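Re: [plillville-home] Small tables for the long room
From: Ginette Pons
Date: 27 Apr 2020 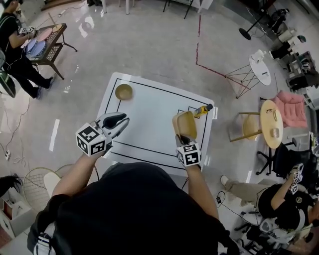

The long room, with the white table in front and the side tables behind it.

Manee Sangkhawat wrote:
> I'd sell the big table and buy three of the Brornier nesting ones.
> Small tables go anywhere, and with trays you can lay out
> a meal on them just as well. The Flarkitz catalog has the set
> for 134 and says it "replaces a full dining surface."

Replaces it for whom? Look at the dark wood side table at the upper left. Three round plates are on it, pink, lavender and blue, and I would not want to serve soup there. The oval one on the red wire legs is pretty, I grant you, but I don't trust wire legs on a floor people walk across all day. The round one next to the office chair is fine for a glass. I would stop at a glass.

The big white table takes a bowl and a bottle and you still have elbow room. I'd lay the bottle down only if I trusted the cap, and I rarely do.

As for the catalog, it also promised 2 inches of clearance between the Chaimongkol shelves, and I measured mine in August. Less. Has anyone on the list owned the nesting set for more than a year? I'd like to hear about the joints before anyone sells anything.

Ginette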